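November
Posted by Touran Bahrami

The Clametti adjustable bench has been in my garage gym long enough to report on. It replaced a flat bench that rocked on the concrete, and the difference showed in my pressing within a few sessions.

The back pad locks at fixed angles by a steel pin. The seat moves separately. Pad height at flat is slightly tall for me - my heels lift unless I put 20 mm plates under my feet. Omid Daneshvar has longer legs and presses on it without them. The bench weighs 65 pounds, and the rear wheels make it easy enough to roll from the wall to the rack.

I log volume per session. The best bench day so far came to 2,463 pounds across all work sets, with pauses on every rep.

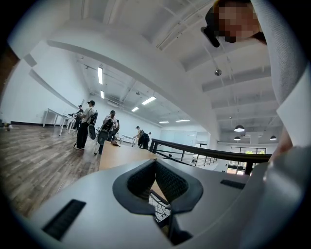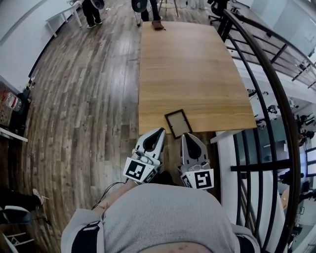
The gap between seat and back pad is the main fault. At the low incline it sits right under my hips, and I end up sliding into it by the last set. A rolled towel fills it well enough. I also wanted an angle chart near the rack, and a small one with a thin black border, like the picture frame on the wooden table in the second photo, would be the right size to hang by the pin holes. Mine is still masking tape and marker. Next I will try the Babaei pad cover, which has a rougher surface, and repeat the same sets at the same angle.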